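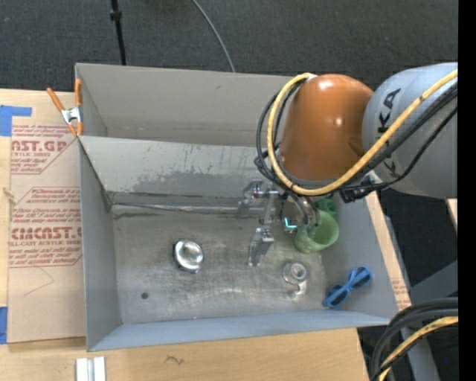
N. Golestani
Technical writer, Grerow race timing

Section 4. Setting up the finish line

By now you should have the Siltero base unit charged and paired with your start gate (Section 3). If the two haven't been introduced yet, do go back and do that first, preferably indoors with a cup of tea, as it's a fiddly business in gloves.

The finish line takes two people a quarter of an hour once you've done it a few times, and a good deal longer the first time. Please don't leave it until the forerunners are on the hill! The steps are the same for skiing, roller skiing and running. Where something differs we've said so.

What you need from the case

Two beam posts with feet
One reflector and one beam head
The long grey cable
The base unit
Snow spikes (skiing) or sandbags (roller skiing and running)

Setting up

1. Walk the last stretch of the course and choose a place where racers will be travelling in a straight line. A finish straight after a bend looks exciting but gives very untidy results.

2. Stand one post on each side of the line, facing each other. The feet should sit flat. On snow, stamp down a good firm platform and let it settle for as long as your morning allows before you push the spikes in.

3. Clip the beam head to the left-hand post and the reflector to the right-hand one, as seen by somebody coming down the course.

4. Slide both up or down until they read 90 on the post scale. Children's races can go lower, and you'll find the settings for those in the table at the back of this manual.

5. Run the cable from the beam head to the base unit, keeping it behind the fencing the whole way. Push the plug in until you feel the click, and then give it a gentle tug.

6. Switch on. The light on the beam head will flash amber while it looks for the reflector and go steady green when it has found it. If it keeps flashing, turn the head a tiny bit at a time and be patient with it.

7. On the base unit, open Finish, then Channel, and type 988. The start gate must show the same number.

8. Ask your helper to walk through the beam, then jog through it, then (if they're willing) ski through it at a decent speed. You should see one time on the screen for each pass.

Note: The unit can hold 254 finishers in one race file. If your entry list is longer than that, split it into two files before the first start. The Wurport spring relay does it by age group and it works very nicely.

Note: If two racers cross side by side, you'll get a single time with a small star beside it. Press Split and enter the second bib by hand, going by your line judge's notes.

Caution: Never stretch the cable across the course, even under packed snow or a rubber mat.

Caution: The posts are made to fall over when they're hit. Don't tie them to fencing, gates or anything else that won't give way.

If something isn't right

Code 221 on the screen means the unit has lost the beam. Wipe the lens with the soft cloth from the lid pocket, check that nobody has parked a pair of skis against the post, and press Retry. Times already saved are kept.

If you see two times for one racer, look for flapping banners or loose netting near the line, and tie them well back. Long poles can do it too. You'll find Ignore Repeats under Finish, and most clubs leave it on all season.

If the screen goes slow and pale, the unit is cold. Put it in its padded sleeve and carry on. It will catch up with itself.

Section 5 covers bibs and start lists. This section was last revised on 24 March 2024 and applies to units with the April software already loaded as a preview.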